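The plumber of Birnport puts the kettle on before she will answer anything, and she has done it that way, she tells me, with every customer, inspector and nosy writer who has come through the door of her workshop on the harbour road. The kettle is older than I am. The tea is very strong. There is a tin of ginger biscuits, and a dog under the bench that I didn't notice until it sighed.

She asked me not to print her name, partly from shyness and partly from a feeling that the whole town knows it already and the rest of the world has no use for it. So I'll respect that. What I can tell you is that she came to Birnport as an apprentice, meant to stay for one winter, and has been looking after the pipes of the old houses here ever since.

"I grew up in Drelthorpe, where everything was new," she says. "New estate, new school, new drains. I'd never seen a lead pipe in my life. Then I came here and the first job they gave me was a boarding house with 149 years of other people's repairs in it. I thought, well, this is like reading somebody's diary."

That first employer was Callow, the family firm that did most of the plumbing along this stretch of coast until it closed its doors. She speaks of it with great fondness, although the work sounds miserable. She spent a good part of her first 6 months lying on her back under floors, passing tools up to men who forgot she was down there.

"They'd go off to lunch," she says, laughing so much she has to put her cup down. "I'd hear the front door go! And I'd be there in the dark with a torch in my teeth. But you learn a house from underneath. You learn where it's been wet, you learn the smell of it. I can still tell you more about some of those places from the crawl space than from the front room."

We talk for a long while about water itself, a subject she can't leave alone for more than a minute or two. Birnport's comes down from the hills and is very soft, lovely for tea and washing your hair, and rather unkind to old metal. People move here from the city and ring her in a panic over a greenish stain in the bath, and she drives out and has a look, and quite often she tells them to give it a scrub and fix the drip when they get around to it.

The drip, though, is where her patience ends. She has strong feelings about taps.

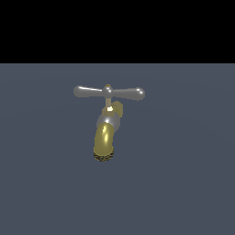 A T-handle tap in silver-grey and brass-coloured metal. Computer rendering.

"A tap is the one bit of plumbing you shake hands with," she says. "You never touch the pipes, you never see the tank, but you've got your hand on that tap every morning before you've even woken up properly. And people will spend a fortune on tiles and then buy the cheapest tap in the shop. It breaks my heart a bit."

Her own favourites are the plain ones that come apart with ordinary tools. She keeps about 200 washers in tobacco tins along the back wall, sorted by a system she has tried to explain to two apprentices and now tried to explain to me, and I'm afraid I'm no wiser. The colour of the lid comes into it. So does which end of the shelf you start from.

I ask what she'd like people to know how to do for themselves, and she thinks about it for so long that the dog gets up and comes over to see whether something is wrong.

"Find your stopcock," she says at last. "That's all. Find it today and turn it off and on again, gently, and do that a couple of times a year so it doesn't seize up. I've walked into kitchens with water coming through the ceiling and the whole family running about with saucepans, and not one of them knew where it was. Once it was behind the fridge. Once it was next door's!"

She has cut back lately. There are 4 houses she still looks after on a regular basis, all on the hill behind the church, and one long job at the old Palamarchuk bakery, where the new owners want the original basins working again. She goes up there in the early mornings, before the ovens make the back room too hot to think in, and comes home with a loaf.

"It's slow," she says. "The fittings are odd sizes and I've had to make a few things up as I go. But they've never once hurried me, and there's the bread."

By then it was past four o'clock and the tea had gone cold in the pot. She filled the kettle again without asking.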